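6th December

Car back from Hrubý at last.
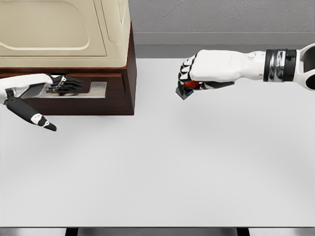

White table, grey wall.

They had it four days for the front brakes. New discs and pads both sides, and a caliper slide on the left that had seized solid. The bill came to 482, against a quote of 401. The difference was the caliper kit and the extra labour. They rang before doing it, so I can't complain much.

The discs are Lellotex. I had asked for the Pruvumitz ones I used in October on the back, but those were out of stock until the new year. Was told to go easy for the first 108 miles and avoid any hard stops. Have written the mileage on the back of the invoice.

Drove home the long way, by Parley. Pedal feels firmer and the pull to the left has gone. Slight rubbing noise at low speed, which the man at the desk said would wear off. Kept it under 60 all the way. More traffic than I expected at the roundabout.

Still to do: wiper blades, top up the screen wash, find the locking wheel nut key, which was not in the boot where I left it. Will ring the garage about that in the morning. Tyres can wait until spring.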